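Workshop Tips: Handling Flowers and Vases with a Gripper
Stotville Student Robotics Club
March 28, 2021, by the Workshop Desk
Reading time: 2 minutes

Members preparing for the household tasks round of the Bravau competition are asked to read these notes before booking the bench. They apply to the flower task only. Notes on folding cloths and stacking plates are kept separately.

Setting out. Place the vase well within the reach of the arm, on a clear part of the table. Dry the table top first. A short, heavy vase is preferred, and tall glass is not permitted in the workshop. Real flowers should be cut to an even length, and any elastic band should sit low on the stems where the fingers will not catch it.

Gripping. Approach the stems from the side, just above the rim of the vase, with the fingers open. Close slowly. Stems bruise easily, and a crushed bunch cannot be used again by the next team. Teams using the Borkix control panel should set the closing speed to 2 and leave it there.
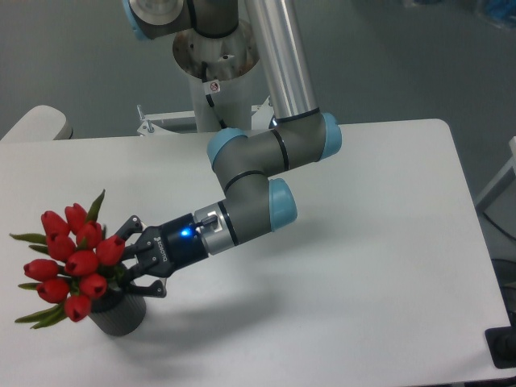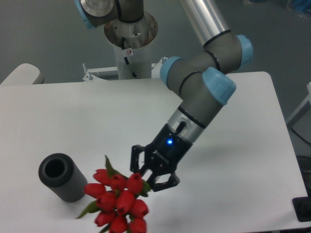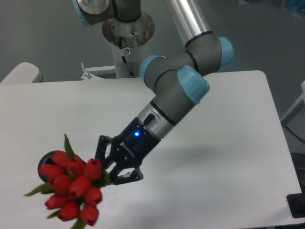

Tulips and the two-finger gripper at the club bench.

Issue 90

Lifting and turning. Raise the bunch straight up until the stems have cleared the rim, and only then turn the wrist. Tulips are top-heavy and will swing if the arm stops suddenly. Teams should allow a pause of up to 700 milliseconds after each movement before starting the next.

Returning the flowers. Most marks in the practice rounds were lost at this stage. Line up the cut ends with the opening before lowering, and go down in short steps. If one stem folds over the rim, stop, lift and begin again. Do not push. The Nedeljković method, in which the bunch is tilted and the longest stem is entered first, is accepted by the judges and is described in the club handbook.

Water. Practice runs are to be carried out with a dry vase. Water may be added only for the final assessment in June, and only when a supervisor is present.

Clearing up. Collect fallen petals and leaves from the floor as well as the table. Wipe sap from the finger pads with a damp cloth and dry them. Return the arm to its rest position before leaving.

Contact: Workshop Desk, extension 879 | © 2021 Stotville Student Robotics Club | Back to top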